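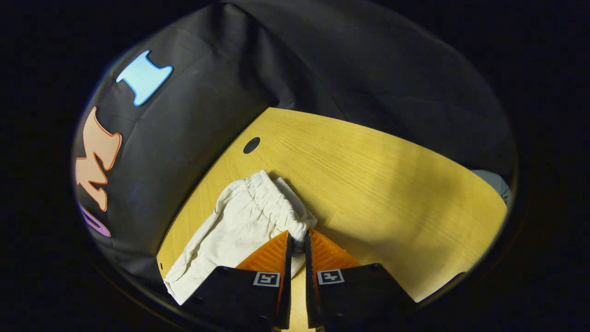 Slide 1. Hand-held gripper at the waistband of an off-white garment, shared workshop bench.

Speaker notes: Thenmozhi Kotian, Rirero Workshop

Good afternoon. On behalf of the members of the Rirero Workshop, I thank the organizers for the invitation. My talk concerns the hand-held gripper built on our premises under the project name Boken. I will speak to the mechanical work first and to the folding trials second. (Leave slide 1 up until the end of this section.)

The two orange fingers are ribbed and taper to the tip. Each is paired with a narrow black gripping strip on its inner side. Chrysoula Manolakis drew the finger profile and revised it 13 times before the members approved it. Printed drawings are on the side table.

Each black housing carries a square marker near its inner upper corner. The markers allow the software to measure how far the jaws have opened. Hilkka Seppälä wrote this portion of the code and will take questions on it.

(Pause. Check the time. If it is past 2:20, skip the next paragraph.)

The first housings were printed at Anil Kotian's home and did not fit the slide rail. The second set was printed at the workshop in October. Members wishing to build their own unit should use the second set of files only.

Turning to the trials. We chose clothing with a gathered elastic waist, as the puckered cloth gives the fingers ridges to close on. Smooth panels remain difficult. To date we have recorded 151 trials, nearly 50 of them on waistbands. Ok-hee Kwon maintains the log and requests that every failed grasp be entered, including those stopped early.

Next slide: parts list. Read out the screw length, which is 8 mm. The printed handout has it wrong.

Questions will be taken after the parts list. Please use the microphone.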